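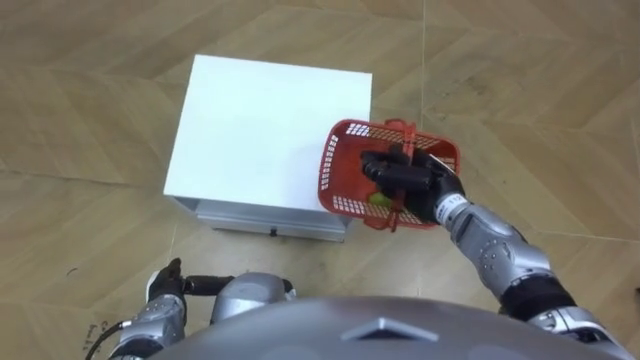

I've been meaning to write up the basket trouble for weeks now, and a couple of you asked after my last post from Clurholm, so let me put the kettle on and try to tell it in order. The job sounds so simple! The robot takes a basket by its handles, carries it over to the nightstand and sets it down. In June it was doing this so nicely that I'd stopped watching closely – my first mistake, and I knew better.

Then one afternoon the right hand let go early. The basket dropped, the apple rolled off toward the bed, and the arm carried on placing a basket it no longer had. I laughed, and then I thought about what else that arm might carry someday, and I stopped laughing.

I blamed the fingers first and spent a whole evening on them, which was a lovely waste of tea. The log was more helpful. The hand's position messages were reaching Netlow, our control program, up to 280 milliseconds behind the arm's, so as far as the software knew, the basket was already down.
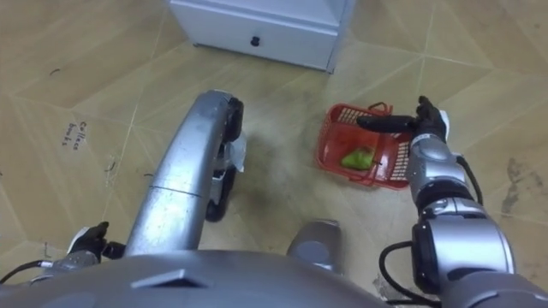
What I changed

The hand won't open now unless the arm and hand readings agree, and if they drift apart the whole thing freezes where it is. I also moved the stop button to where I can reach it without stepping over any cables (please do this before you need it). Since then I've had a few freezes, all of them dull, and I'm very fond of dull.

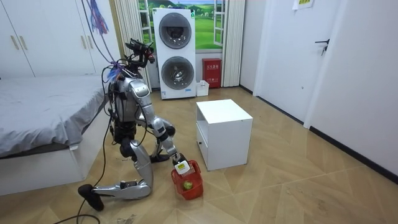 Down on the floor with the red basket and the apple, nightstand to the right.

I still don't know why the messages fall behind in the first place. My money is on the wrist connector, and a new one is on order, so more on that when it comes.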